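From: Ingvild Lie
To: parish-records list
Date: April 2019
Subject: Re: Skultdale registers, where to start?

Kipchumba Massawe wrote:
> My Halvorsen people left Skultdale in 1858 and I can't find
> the marriage anywhere. Is it worth ordering the film, or
> should I try the tax rolls first?

Hi Kipchumba,

Oh, order the film! I went round and round with the tax rolls all through February and got two names out of them, both spelled wrong.

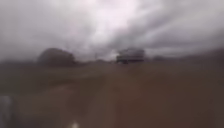
The marriages are at the back of the book, after the burials, so keep scrolling. The minister had awful handwriting (his H looks just like an N, so check under Nalvorsen too).
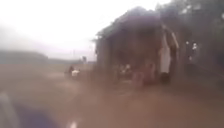

Anneliese Strobel has typed up 30 pages of it and she's very good about sharing. Write to her before you pay for anything.
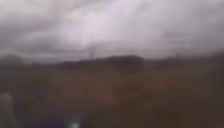
If the couple married just before they sailed, the banns might be in the bride's parish instead. Do you know where she was from? Mine turned up that way, after I'd pretty much quit looking.

A few things to try, in the order I'd do them:

1. Ask Anneliese for her marriage pages.

2. Look at the list of people moving out, and watch for farm names used as last names.

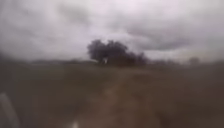

3. Check the baptisms for the two years after, in case a baby came before the boat.

Let me know what you find!

Ingvild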